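Folding on the bed, and other things I do at the end of December

27 December 2024

The week between the holidays always turns me into a laundry person. I don't know if it's the leftovers making me sluggish or the fact that everyone in this apartment seems to wear three outfits a day when they're home, but by this point in the month the hamper won't close and the overflow has started its own pile on top of the dryer. So yesterday I made a big pot of tea, put on the radio, and decided I was going to get to the bottom of it if it took me until supper. (It took me until supper.)

I should say first that I'm not a naturally tidy person. My mother was, and my aunt Thoa Đỗ is the tidiest of them all - she irons dish towels, and she once refolded an entire suitcase of mine at the front door while the taxi was waiting. When I moved to Gallisley she came up on the bus to help me settle in, and on her second night she sat me down on the edge of the bed and taught me how to fold a T-shirt properly. I was thirty-four! I had been folding T-shirts in half and in half again and calling it done, and I thought that was all there was to it.

Her way goes like this. You lay the shirt face down and smooth it out with the flat of your hand, starting from the collar and working toward the hem, and you really do have to smooth it, you can't just sort of wave at it. Then one side comes in toward the middle, with the sleeve turned back on itself so it doesn't stick out past the fold. Then the other side the same. Then you bring the hem up, stopping a little short of the collar, and fold once more. If you've done it right the whole thing is a tidy rectangle with the neck showing, and you can pick it up with one hand. Mine still come out a bit wider at one end than the other, but they stay folded in the drawer now, and I can tell what I've got without digging.

I've tried folding in all sorts of places over the years. The kitchen table is the right height, but there's always something sticky on it, and at this time of year there's also a bowl of clementines and somebody's half-finished puzzle. The couch is hopeless, you end up with a sock down every crack. For a while I had one of those plastic folding boards, which I bought at the big Tridetti over in Ganelport, and I used it faithfully for a month and then it went behind the wardrobe and as far as I know it's still back there. What I've come around to is the bed. It's wide and it's flat, and if you start a job on the bed you have to finish it, or you'll have nowhere to sleep.

The trick, if I can call it that, is to pull the comforter off first. I used to fold on top of it and everything sank, and the shirts picked up lint. With only the fitted sheet on, you've got something close to a proper work surface, and a plain pale one makes it easy to see what you're doing. I push the pillows over to one side and leave them there, and the finished things go near the pillows where I won't lean on them. The unfinished things come out of the basket one at a time. I used to tip out the whole load at once, and the sight of it made me want to lie down in it.

T-shirts are the part I like best. They're forgiving, they're all more or less the same shape, and by the fourth or fifth one your hands are doing it without you.

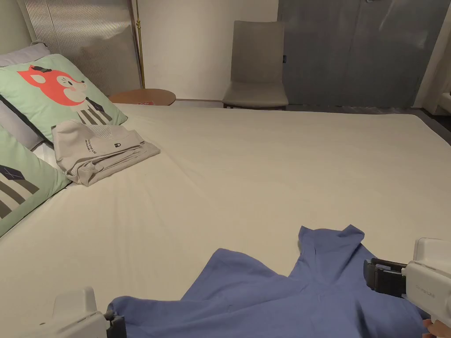

The order matters more than I'd have guessed, too. I do the light, easy things first while the tea is still hot, then the T-shirts, then pants, and I leave socks for the very end when I'm tired and don't mind sitting there matching them like playing cards. Sweatshirts I've never really solved. The hoods defeat me. Thoa tucks the hood down inside the neck and then folds as usual, and hers look like something off a store shelf, and mine look like they've swallowed a grapefruit.

Pillowcases get done with the bedding, on a different day, because I can't very well strip the bed I'm working on. We have a rather cheerful mint green set at the moment, one with a fox sort of creature in a little black hat and another with a diamond on it. I would have told you a few years ago that I was a plain white pillowcase person. I've changed my mind. It's nice to have a bit of company while you're sorting somebody's undershirts.

By the time I'd put the last of it away it was dark out and the radio had moved on to the farm report. I called Thoa to tell her I'd emptied the hamper, which she received politely, as you would if a grown woman called to say she'd brushed her teeth, and then we talked for an hour about her cat, Hầu, who has taken to sleeping in the ironing basket and won't be moved for anyone. She's coming up again in April and says she'll show me fitted sheets. I've asked her twice before, and both times I nodded all the way through and couldn't do it the next morning. I'm going to write it down this time, and if I manage to follow it I'll put the steps up here.

The comforter is back on the bed, and there's one brown sock on the dresser waiting for its partner.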